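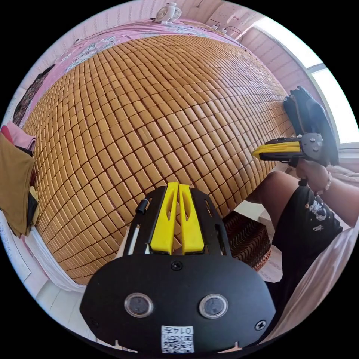
Why does a woven mat laid over a bed shift out of place during ordinary use? The mat is stiffer than the bedding under it, so it slides as one piece when the mattress gives, and the displacement accumulates at the sides.

Figure 1. Large bed with a woven mat as the sleeping surface.

3.2 Mat coverings and bed making

Woven mats used as the upper layer of a bed were treated separately from sheets and quilts. A sheet can be pulled flat from one corner and tucked under the mattress. A mat of the kind in Figure 1 resists folding at a small radius, and most households in the Drinesari sample laid it loose. Bed making in these homes therefore consisted of alignment, brushing and, less often, turning.

The full diary set contained 1,179 bed-making entries, of which some 900 concerned beds with a mat on top for at least part of the year. Entries were coded by Wallner and Espinoza independently, using the scheme of Cao and Iseck with two changes. First, "straighten" was split into "pull" (one edge moved by hand) and "lift and drop" (the mat raised and laid down again). Second, "brush" was recorded only where the respondent named a tool or a cloth. Entries in which the mat was rolled up and stored were kept in a residual class.

Pulling was the usual method on beds placed against a wall. On large beds open on both sides, respondents more often lifted the mat, and several reported walking to the far side to correct the edge. Where a second person was present, the task was shorter but was also more often deferred until that person was available. We did not test whether this deferral depended on bed width, as width was reported in only part of the diaries.

Seasonal change was marked. Respondents in the Wurnmont district began laying mats in May, and entries for sheets fell over the five weeks that followed. A few households placed the mat over a fitted sheet and continued to record both. These were coded by the uppermost layer, following the rule in Section 2, so sheet changing under mats is probably undercounted.

Disagreements between coders mainly involved brushing done while the mat was being pulled. Such entries were assigned to the action listed first by the respondent.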